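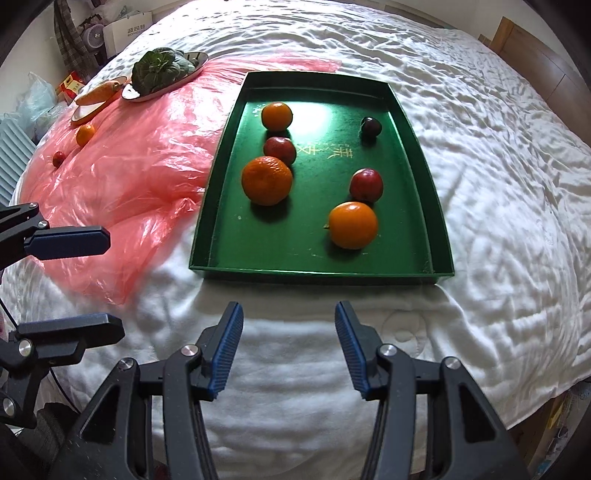
Flitport gripper gets its pads back, and a new rule about screws

22/10/2026

The hand-held gripper in service at the Flitport site is working again after 2 days on the bench, its longest holiday since it arrived in March. The fault was a worn ridged pad on one finger. The cure was a fresh pad, a screwdriver and a fair bit of muttering.

Plonelier, which looks after the tools, had been getting grumbles for weeks. Fruit would go into the jaws square and come out on a slant. The first theory was operator fatigue, which went over about as well as you'd expect with the operators. The second was software, and a good part of an afternoon was given to it. Then somebody ran a thumbnail down the pads and found one side smooth where the ridges should have been.

The pads are the blue parts at the tips of the black fingers, and they do all the touching. The log puts the old pair at 1,235 grips. That isn't a bad innings for a bit of ridged padding that costs less than lunch, though the smooth side had plainly retired early and told no one.

Both pads were swapped, as the crew no longer trusts a new one next to an old one. The pivot screws got a look as well. One had been done up hard enough that its finger lagged behind the other, so the jaws closed like a door with a swollen frame. It has been backed off and marked with a dab of paint. The new rule is that pivots are tightened until the play goes and then left alone, including by people who own large screwdrivers.

Checking is done on produce, which is cheap and comes in awkward sizes. Oranges are the easy marks – big, dimpled and forgiving. Plums are less so, being small and slick, and a finger that drags will shove one to the wall of a tray before it gets a hold. A tray with raised sides is now standard for the check, after an earlier round on a flat board sent the fruit all over the floor.

The upkeep sheet, known as Clusesik for reasons lost to an old email chain, has grown by 5 lines. Pads are to be wiped at the start of each shift and felt by hand at the end of it. Juice is the main enemy, with lint a close second. The pair is to be changed at 529 grips whether it looks tired or not, a figure argued over for longer than the repair took.

Spare pads come from Seok, in packs, and the last pack spent most of the winter in a drawer labelled "cables". It has been moved to a drawer labelled "pads". Plonelier says a second gripper is due for the same treatment next, once the paint has dried on the first and someone has found the small screwdriver.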